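# Review: Lusmont Duo TENS unit for labour 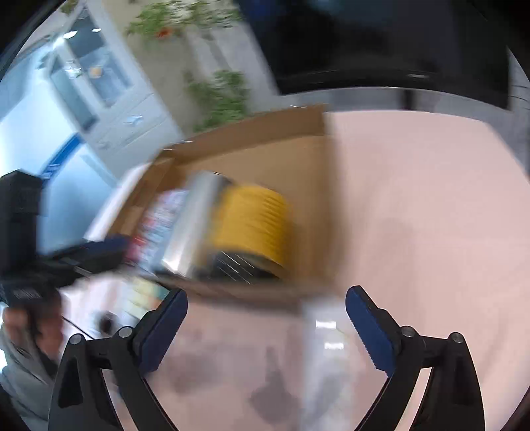 Junaid Kakakhel wrote in after the November round-up to say that the older Lusmont lost its boost setting whenever the leads were bumped, and asked whether the Duo had the same fault. On our test unit it did not. The lead sockets are recessed and the plugs need a firm pull to release.

The Duo is a two-channel transcutaneous nerve stimulator intended for use from early labour. Four pads are worn on the back, one pair either side of the spine at bra-strap level and one pair lower down. Each channel has its own intensity control, adjustable in 60 steps. A boost button on a neck cord switches from pulsed to continuous output for the length of a contraction.

**Output.** Pulse width is fixed at 200 microseconds. Steps below 19 were barely perceptible to either of our testers. The increments above that are even, with no sudden jump on boost, a complaint we had with the Cureck.

**Controls.** The boost button can be found by touch and clicks clearly. The intensity keys are too close together, and Ginevra Pace, who wore the unit through nine hours at home, twice raised the wrong channel. There is a key lock, but it also disables boost, so she left it off.

**Pads.** Adhesion was good on clean, dry skin and poor after massage oil. Replacements use a standard pin connector. All pads must come off before getting into a bath or birth pool.

**Power.** It runs on 3 AAA cells, not supplied. The low-battery light gives little warning. Pack a spare set.

**Instructions.** Pad placement is well illustrated. The section on who should not use the unit (pacemaker, epilepsy, early pregnancy) is on the second-last page and belongs on the first. Check with your midwife before hiring or buying.

Relief is hard to measure and we have not tried to score it. Ginevra rated the unit useful until late in first stage and then took it off. Our second tester stopped after two hours.

Hire is better value than purchase for a single birth. The Eklund has the better keypad, the Duo the better leads.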